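CLIMCOMBE TENANTS' ASSOCIATION
Minutes of the November meeting, held at the Tramgate building, upstairs room

Meeting opened at 6:40 p.m., ten minutes after it was supposed to, the street door having locked itself again.

1. Minutes of the previous meeting
Approved with one correction. The word "hedge" in item 4 should read "ledge." The management company has been trimming the wrong thing for a month and will be told.

2. Matters arising
The bike rack is still in its box. The box is still in the hallway. Two members have now used it as a bike rack, leaning their bikes against it, and report no complaints.

The letter about the elevator was sent. A reply came saying our letter had been received. The secretary will write to say that we have received the reply.

3. Money
The balance stands at $3430, less $328 owed for the gutter work. The gutter people have sent the bill three times, each time to a different apartment. Agreed to pay it once.

4. Report on the Fornow open day
At the last meeting the association accepted an invitation from Fornow, the robot workshop on the far side of the Tramgate yard, to see what the humming is. Eight members went. The report was given by those who had stayed to the end, with additions from those who had left early and had stronger opinions.

The afternoon began with a talk. There were slides. The robot setup is called Temba, and the meeting was unable to agree on whether this is the name of the arms, the software, or the whole business. Fornow staff appeared to use it for all of them. The talk ran well past its time and the coffee was on the other side of the speaker.

The demonstration itself was of everyday handling, on an ordinary wooden table, with a backpack. Members who had expected welding were let down at first. It was explained that a backpack is a good deal harder than a car door, as a car door keeps its shape while you are thinking about it. The arms have cameras on them, and visitors could follow along on a monitor.

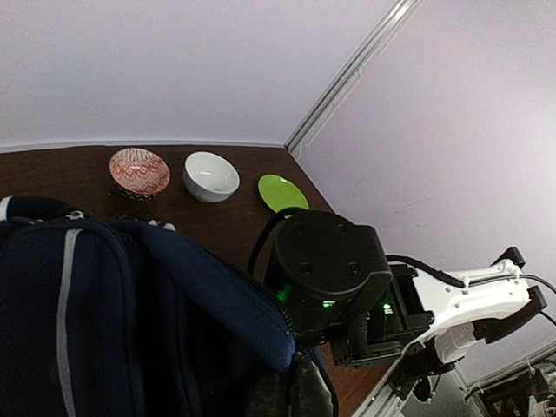
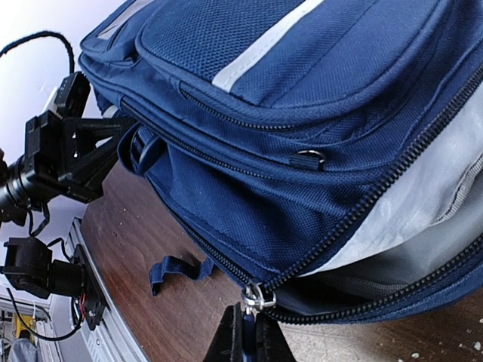
5. Discussion of the open day
(a) Zippers. There was more discussion of zippers than the agenda allowed for. It was noted that a person opening a bag uses one hand for the pull and the other to stop the bag from coming along for the ride, and does both without being aware of either. Fornow's people said that most of their working week goes into things of this kind. One member said the same was true of raising twins.

(b) Speed. Slow. The report compared it to watching somebody else look for their keys. Another member thought it restful and would have stayed longer if there had been chairs.

(c) Dishes. A question was put on the day about whether the arms could wash up. The answer was long and contained the word "eventually." The member who asked has requested that the minutes show she was not satisfied.

(d) Noise. This was the reason for going and was nearly forgotten. Fornow confirmed that the humming comes from the ventilation unit on the yard side and has no connection with the robots, which were quieter than the projector. The unit is on a timer that was set by the previous tenant and that Fornow has so far been unable to change. It was felt that a company teaching a machine to work a zipper might manage a timer. The secretary was asked to put this more politely in a letter.

(e) Jobs. One member asked whether machines like these would put people out of work. Fornow said it was hiring. This was accepted as an answer by half the meeting.

(f) Refreshments. The cookies were very good. A proposal to find out where they came from was carried without a vote.

Agreed: to thank Fornow for the afternoon; to ask for the ventilation unit to be off by 10 p.m.; and to accept the offer of a second visit in the spring, on condition that there are chairs.

6. Return invitation
It was suggested that Fornow be invited to our winter potluck. Concern was expressed that they might bring slides. Invitation to go out anyway, with the start time and the finish time both stated.

A further suggestion, that Temba be invited to assemble the bike rack, was ruled out of order and then discussed for some time.

7. Stairwell paint
Color cards were passed around. The meeting is divided between the gray and the other gray. The quote for all floors is $2000, which does not include the ceiling, the doors, or, on close reading, the paint. Secretary to ask for a second quote. Cards to be left by the mailboxes so that people can look at them in daylight. Please don't write on them.

8. Any other business
The recycling bins are being collected earlier than the notice says. Put them out the night before.

A blue umbrella was left behind after the last meeting and is still on the hook. A green one has since joined it.

Meeting closed at 8:15 p.m. The street door had to be opened from the outside by a passing delivery driver, who was thanked.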